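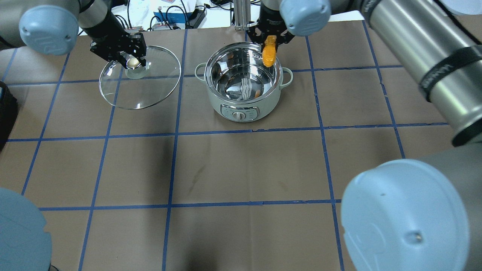 Sunee Srisuk would like everyone to know that you should never walk away from a pot in the first ten minutes, and that a glass lid is worth every penny because you can keep an eye on supper without letting the steam out. She told us so twice, once on the way in and once with her coat already on, and it seems a good place to start with the news from Larnby, where the one-pot suppers are coming back in December after a long summer break.

For those who missed them the first time, the idea is about as simple as cooking gets. People bring an electric hot pot from home, along with whatever vegetables need using up, and everyone cooks side by side at the long tables in the Padeseo hall. There is no stove in the hall and there never has been, which used to be the reason we only ever had sandwiches there! Now a person can sit down at half past six with a bowl of something hot, and go home with the recipe written on the back of an envelope.

Decha Khunthong is running the evenings again, and he has been kind enough to share the plan. The first supper will be a clear broth with carrots, cabbage and noodles, the second a thick lentil soup, and the third is whatever people vote for at the second (last time it was dumplings, and it took us until nearly ten o'clock to finish them, though I don't remember one complaint). He asks that beginners come a little early so he can go over the basics with them - filling the pot, where to set the dial, and how to lift a hot lid so that the steam goes away from your face.

There is some good news about the wiring too. The old sockets along the window wall used to trip whenever too many pots were switched on together, and those of us who ate half-raw potatoes in the dark last February will not have forgotten it. The hall raised 640 dollars at the spring plant sale, and that has paid for a new set of outlets down both sides of the room. Mattes Kasten, who did the work over several evenings, says it should carry all the pots we are likely to bring, but please do leave your space heaters at home.

Tables will be covered in paper as before, so nobody need worry about a spill. Do put your name on your pot and on the lid as well. Two lids went home with the wrong families last winter, and one of them is still sitting on top of the hall refrigerator, waiting for its owner.

The room holds up to 100 people, and a place costs nothing, though a small something in the tin by the door helps pay for noodles and broth. If you don't own a pot, come anyway - there are spares in the cupboard, and most people are glad to share. Doors open at six, and beginners are welcome from half past five.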